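Kullov Arm: Build Gallery

Home
Builds
Gallery
Parts list
Contact

Posted 7 Mar 2023 by Josiane Maillard
Filed under: Arms, Shared workshop

Kullov is the arm I have been putting together at the Pondis workshop over the winter. The job I set for it is sorting play food: pick a piece up off the table, put it in the tray, go back for the next one. It is slow and it drops things. The page is in the order I did the work, and I add to it when there is something new.

Table and tray. The board is square, with the green tray set into the middle. I moved the tray twice before settling on that spot, and every move meant teaching the pick positions again. The carrot and the corn are to the right of it. Long shapes have to be gripped across the middle or they swing on the way up. 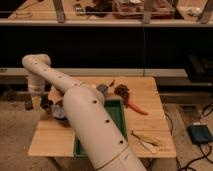

Kwok wrote in to ask whether the elbow still sags when the arm is left holding a pose, and said a stiffer hold setting cured it on the Flurkisum build, at the cost of a warmer motor. I have tried the same setting here. The sag is smaller and the motor does run warmer, so I let it rest between batches.

Reach. With the elbow high and the wrist pointing straight down, the gripper can come in over a piece without brushing its neighbors. The first version of the program came in at a slant and knocked over whatever was next to the target.

Log so far. 3,285 pick attempts, 2,244 of them good. A pick counts as good only if the piece ends up in the tray and stays there. Most of the misses are round pieces rolling out as the fingers close.

Still to do. Softer finger pads, a proper clamp for the cables, and a retry routine for dropped pieces. I want to reach 4,000 attempts before changing the grip program again, probably in April.

Previous gallery: Wiring the base
Next gallery: Finger pads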